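Search notebook Go
Reading time: 3 min

8 October 2023

Rerix, pose tracking + gripper width. Conference table clips.

Picking up from the drift problem. Tracker on the wide lens loses its footing whenever the table fills most of the view. Pale top, hardly any texture, and the ceiling lights come back as soft blobs which the corner finder loves. Those blobs move when the camera moves, so every one of them is a bad landmark. Spent the morning blaming the IMU time offset. Wasted morning.

Counted features per keyframe after masking: 311 with the blobs in, 139 once they go. 139 is still plenty if they're spread out. They aren't, they bunch up on the window frames and the trees. Trees are no good for scale either. 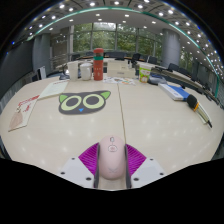

Mouse between the fingers, cat mat off to the left. Reflections all over the table top.

Things tried, in order:

- brightness cut on the lower half. Kills the blobs, also kills the white cups and the box, which we want to keep. No.
- reject points whose depth comes out below the table plane. Much better. A reflected lamp triangulates to somewhere under the floor so it's an easy test, once the plane is known.
- plane fit from the first 12 keyframes, then frozen. Refit later if the residual climbs, not written yet.

Also fixed the gripper mask. Old one was drawn for the narrower fingers and let the tips of the ribbed pads leak through, so the tracker saw points that never moved and decided we were standing still. Explains the flat bits in the Lellero plots from January as well, I should think. Redrew it by hand with a fat margin. Ugly but fine.

Width estimate: still from pad edges in the image. Magenta is easy to segment, the pink mouse less so, hue threshold was swallowing the side of it. Tightened saturation and its OK now. Want a proper test agianst Ellwood's calibration numbers before I trust it.

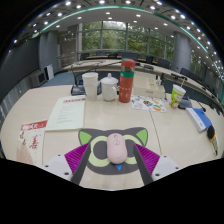

Joanne Horrocks reckons freezing the plane is asking for trouble: if those first keyframes are poor, every later rejection inherits the mistake and the log will look clean while it happens. She'd keep the fit running with a slow update and write the plane normal out per keyframe so we can at least see it wander.

Fair. Will do the logging first, cheap enough. Slow update after that.

Open:

- mat as anchor? Strong edges on the ears and eye rings, flat on the table, would give the plane more or less free. But only if it stays put during a clip, and it won't exist at other sites.
- relocalisation after the hand covers the lens. Not touched.
- cap on map points is 1,000, hard coded in two places, different files. Move to config before it bites somebody.
- rerun the Widulov set with new mask, same seed, overnight

Branch pushed, not merged. Tests pass apart from the one that alwasy fails.

Recent entries
Gripper width from pad edges, first go
IMU time offset, again
Lellero replay: flat sections in z
Fisheye model swap and what it broke
Widulov set, import notes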